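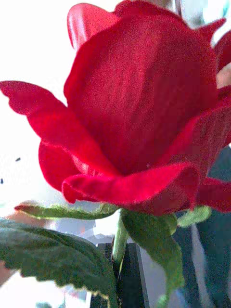
A red rose at close range during the open afternoon at Clistgate.

Clastambridge Technical Institute opened its automation laboratory at Clistgate to the public in October, with an afternoon of demonstrations on the handling of light and irregular objects. Visitors were received in groups of 22 and shown the work of the laboratory's two-arm station, where the task for the day was the handling of flowers and foliage.

The open afternoon was arranged by the Institute together with Aksoy, a supplier of packing equipment, and Hadero, a wholesale firm which prepares bouquets and table displays for hotels and event halls. The three partners have been working together since the spring on the question of how far the sorting and arranging of stems can be carried out by machine.

Tülin Kocabaş, who leads the handling group at Clistgate, opened the proceedings at two o'clock with a short talk. She explained that flowers had been chosen as a subject on account of their awkward shape. A box has flat sides and a known weight, she told visitors, whereas a stem may bend, a leaf may catch on its neighbour, and a flower head may be marked by a grip that would do no harm to a carton.

Artificial flowers are used at the table. They keep their form through repeated handling and allow the same exercise to be set again from one group to the next — a practical point for a laboratory which has logged 1,000 trial lifts in the present phase of the project.

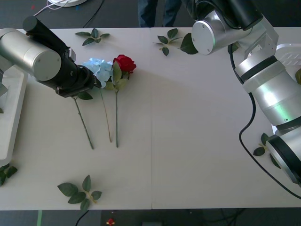 The two-arm station, with artificial flowers and sprigs of leaves set out on the table.

Each demonstration was followed by a period for questions. Several visitors from the trade asked about speed. Ms Kocabaş replied that the station remains slower than a trained florist and that the present phase is concerned with care in handling. Work on pace will be taken up when the group is satisfied with the results on mixed stems.

Faustino Tlapale, who represents Hadero in the partnership, spoke about conditions in the packing room during the busy season. He said that the firm's interest lay chiefly in the early stages of preparation, such as picking out single stems and setting foliage to one side, and that the design of bouquets would stay with its florists. Hadero has agreed to supply further varieties of artificial bloom and foliage to the laboratory over the winter.

Questions from younger visitors were also taken, and a separate session for school parties was held in the seminar room, where pupils were invited to write out, step by step, the instructions needed to lift a flower from a table and place it in a vase. Their answers were then compared with the order of steps used by the laboratory.

The doors closed at 6 p.m. The Institute wishes to thank all those who attended, and the staff and students who gave their time to the event. Schools and firms wishing to arrange a visit to Clistgate may apply in writing to the Institute's public events office. Group visits last one hour and are free of charge.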